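4. What people said they had lost, and what was on the shelf

I should say at the start of this section that I never meant to write about lost property. I went to Dundside to look at how passengers use the waiting room at the bus station, and I spent most of the first week being asked whether I was the person to see about an umbrella. After the fourth or fifth time I gave in and started writing down what people told me, and those notes turned into the bulk of this paper.

The data come from two places. The first is the enquiry book at Dundside, a big ruled ledger in which the desk staff write down whatever a caller says they have lost, in more or less the caller's own words. The second is the intake sheet at Simville, the smaller depot up the line, where drivers hand things in at the end of a shift and somebody writes a line for each item. Between them they gave me 3142 entries, once I'd thrown out the ones where the handwriting beat me. Meriem Gaber read the whole of the Simville set a second time (bless her) and we argued over the odd ones until we agreed, or until it was time to go home.

My question was a simple one. When you lose a thing and have to describe it to a stranger, what do you say first? And when you find a thing and have to write it down for a stranger, what do you say first? I'd assumed these would be much the same. They really aren't!

4.1 Owners begin with the story

Owners start with where they were. It's a bit maddening if you're the one holding the pen. A caller at the Dundside desk will tell you she was on the top deck, that she'd changed seats at the hospital stop, that her sister rang, and only then do we get to the glove. In my sample of owner enquiries the object itself was often named well into the telling, and its colour came later still, usually after the clerk had asked.

I used to think this was just chattiness, and the clerks certainly think so. Gobnait Carroll, who has worked the desk longer than anyone, calls it "the weather forecast" and lets it wash over her. But when I went back through the book I noticed that the story does a job. The owner is working out, out loud, when they last had the thing. Quite a few of them change their minds halfway. One man came in sure that he'd left his reading glasses on the 33 and had talked himself round to his brother's kitchen by the time the clerk had found the right page.

There is also a kind of pleading in it, I think. Semeniuk's idea of the "earned claim" is useful to me on this point: people feel they have to show that they deserve the thing back, and a good full account of the journey is their way of showing it. I'd go a little further than Semeniuk does. Owners who had lost something cheap gave longer accounts than owners who had lost a phone or a purse, as if the low price needed making up for. The longest single entry in the ledger runs over two pages and concerns a child's mitten.

4.2 Finders begin with the noun

Drivers and cleaners do it the other way about. They put the noun, then the colour, then stop. "Scarf, red." "Bag, black." "Book." Where a finder adds a third piece of information it is nearly always about condition, and nearly always a complaint. I have a soft spot for "Umbrella, useless".
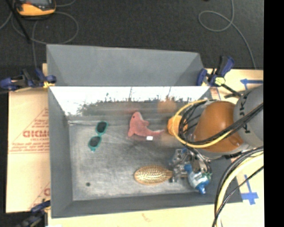

Figure 3. Small personal items, of the kinds referred to in section 4.

The trouble with the short form is that it works beautifully for the person writing it and hardly at all for the person searching. A clerk looking down a Simville sheet for a pair of sunglasses has nothing to go on beyond "sunglasses", and in the summer months there may be a dozen lines saying exactly that. Soft toys are worse. A finder will write "toy" or "teddy", and "teddy" in these sheets covers rabbits, dogs, a crocodile and something that Meriem and I decided after long discussion was a potato. The owner (or the owner's mother, more often) never says "toy" at all. She gives its name. I can think of no two descriptions of one object with less in common than "teddy, brown" and "it's Mr Pockets".

I tried a little exercise with this. I took the entries where we knew for certain that an item had gone back to its owner, and laid the owner's words next to the finder's words with everything else covered up. Then I asked 8 colleagues, none of whom had seen the books, to say which pairs belonged together. They did very well on bags and coats, and poorly on toys, glasses and single gloves. Where they did manage a toy, it was almost always down to damage. A missing eye or a chewed ear is the one thing both sides bother to mention, the owner fondly and the finder less so.

4.3 Colour words

Colour deserves a few lines of its own, as it caused the most quarrels at the desk. Both sides use it, but they don't use it alike. Finders stick to a tiny set of plain words. Owners are fussier, and will say teal, mustard, plum, oatmeal, "a sort of school-jumper green". When an owner who has said teal is told that there's only a blue one, some of them go home. I watched this happen on a Tuesday afternoon with a woman who'd lost a lunch box, and I had to sit on my hands, because I'd agreed not to interfere. She did come back later in the week and it was hers.

Gobnait's way round it is to turn the question over. She doesn't ask the caller what colour it is. She asks, "What would somebody else call it?" I've tried this on my own family and it's astonishing how fast it works. People drop the oatmeal and say beige. It's a small trick, picked up over years of practice, and I couldn't find it written down in any of the staff guidance at either depot. The guidance at Simville says only that colour should be "noted clearly".

Cerkov makes a similar point about patients describing pain, and suggests that people hold two vocabularies for anything they care about, one private and one for public use. I like the comparison, although I'd be wary of leaning on it too heavily. A pain has only the one witness. A lost hat has been seen by everybody on the bus, and the owner knows it, and I suspect this is partly why owners can be talked into the public word so easily.

4.4 A note on what's missing

I don't want to make too much of these entries. The ledger only holds the people who came in or rang up, and there must be plenty who shrug and buy another. I also can't say much about money, because cash is written up separately and I wasn't allowed to see that book (quite right too). And the two depots have different habits. Simville will take anything. Dundside, from what I could gather, turns away food, wet newspapers and odd socks, although there's a sock entered in January with no explanation and a tick beside it.

We coded roughly 1000 of the entries before we'd settled on what should count as "condition", and had to go back over the lot. The early codes were far too generous. I had been putting "old" under condition and Meriem had been putting it under age, and neither of us spotted it until the totals for coats came out looking very strange. The corrected scheme is in the appendix, along with the list of words we gave up on. "Nice" is on that list. So is "usual", which one driver used for almost everything he handed in, and which I now think meant that he'd handed in the same sort of thing the day before.

What I take from all this into section 5 is the gap itself: two people looking at one glove, with hardly a word in common, and a clerk in between who has to know both ways of talking. The next section follows the clerks through a morning at the desk, beginning with the first hour after opening, when the phone is busiest and the overnight sacks haven't yet been sorted.

Contact the author | Copyright remains with the author | Back to top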